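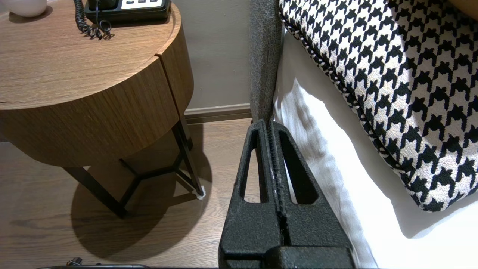
Furnished Unit Safety Checklist, Bedroom and Hallway
Property: Hindaseo Court, Unit 82
File: 3076
Inspection month: July
Type: Between-tenancy, routine
Issued by: Rahman Property Inspection

Ratings: S = satisfactory. M = minor item, correct within 30 days. R = repair before next occupancy. N/A = does not apply. N/T = present but not tested.

Section 1. Smoke and carbon monoxide alarms

1.1 Smoke alarm inside bedroom — S
Ceiling mounted. Sounded on test button. Date stamp is legible and within the ten-year limit.

1.2 Smoke alarm in hallway — M
Sounded on test button, but the bedroom alarm did not sound with it. The two units are listed as interconnected in the previous report. Check the wireless pairing. If pairing fails, replace both with the same model.

1.3 Carbon monoxide alarm — R
Bracket present in hallway, no alarm on it. Tenant handover sheet lists one. Replace and record the serial number in the unit log.

Section 2. Emergency exit

2.1 Bedroom window opens fully without tools — S
Measured with the sash at its full stop. Clear opening meets the requirement in the building file.

2.2 Window opening control device — S
Releases with one hand from inside. Resets when the sash is closed.

2.3 Bedroom door — M
Latch works. Door rubs at the top corner on the hinge side and needs a firm pull. Tighten the upper hinge screws first; plane the door only if that does not clear it. No keyed lock fitted on the inside, as required.

2.4 Path from bed to door, 36 inches clear — S

Section 3. Electrical

3.1 Outlets, polarity and ground — S
Four outlets tested with a plug-in tester. All correct.

3.2 Arc-fault protection on bedroom circuit — S
Breaker tripped on its test button and reset normally. Panel directory calls this circuit "BR/closet." The hallway light is also on it. Directory to be corrected at next panel work.

3.3 Cover plates — M
One plate behind the dresser has a hairline crack from the screw hole to the edge. Replace. Do not overtighten nylon plates.

3.4 Extension cords in place of fixed wiring — S
None found. The Zilis power strip noted last time has been removed.

3.5 Ceiling fixture — S
Lamp wattage is below the marked maximum. Canopy tight to ceiling.

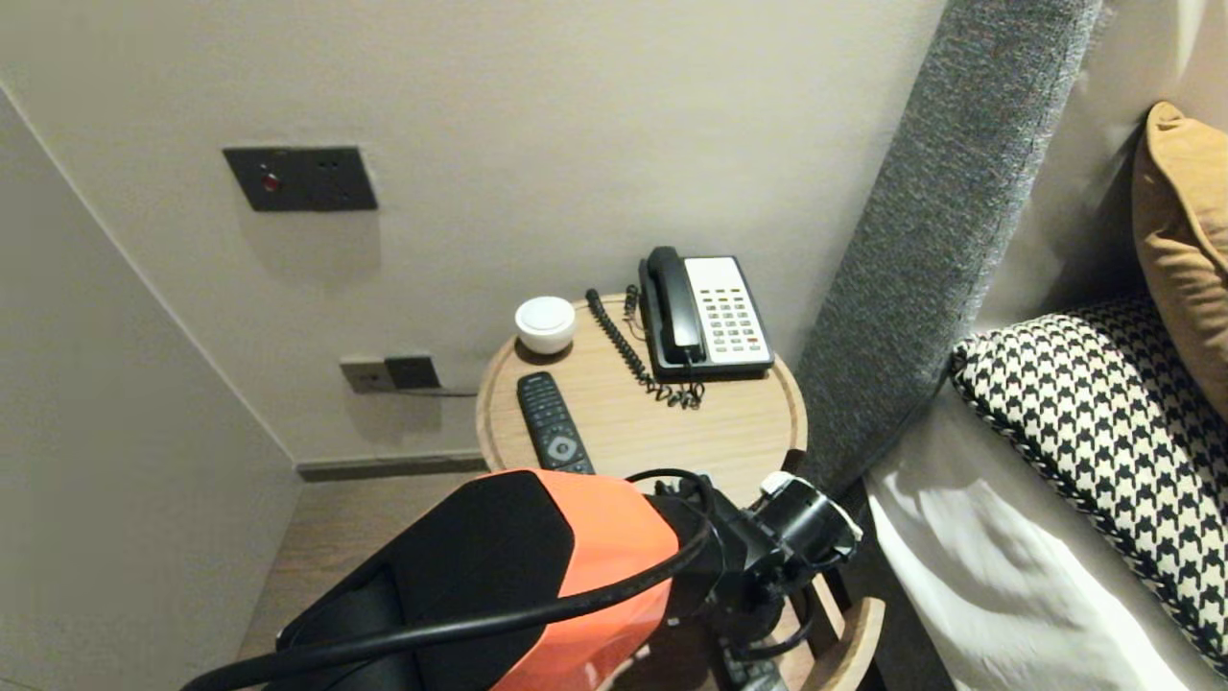 Section 4. Furniture

4.1 Dresser anchored to wall — R
One of two straps is fixed into drywall only. Move it to a stud or add blocking. The second strap is correct. A dresser with one sound strap is counted as unanchored on this form.

4.2 Bed frame bolts — S
Checked for play at all four corners. The slat rail on the window side was snugged by a quarter turn during the visit.

4.3 Upholstered items, flammability label — S

4.4 Bedside furniture — S
Stable under hand pressure. No sharp edges.

4.5 Mattress and seams, signs of pests — S
Seams, piping and underside checked by flashlight. Nothing found. This is a visual check and does not replace a pest contractor's report.

Section 5. Heat, moisture and air

5.1 Baseboard heater — N/T
Outdoor temperature too high for a useful test. Thermostat display works. Carry forward to the October visit.

5.2 Moisture at exterior wall — S
Meter readings in the normal range at three heights. The stain recorded under the sill last year has been painted and has not returned.

5.3 Supply vent — M
Herkomska register, damper lever stiff. Clean and work the lever; replace if it still binds.

Section 6. Floors and walls

6.1 Trip hazards — M
Transition strip at bedroom door is lifted at one end. Refasten with two screws. Adhesive alone has failed here before.

6.2 Window covering cords — S
Cordless.

6.3 Peeling or chipped paint — S

Summary

Items rated R: 1.3, 4.1. The unit should not be released until both are closed and initialed in the log. Items rated M may be done with a tenant in place, given the usual written notice.

The inspection covers parts that can be reached without moving built-in items or opening walls. Closet shelving is reported separately on form 61 — see the entry for this unit on page 158 of the building binder.

Reinspection of R items: on request, allow two working days. Bring the alarm packaging to the reinspection so the serial number can be checked against the log.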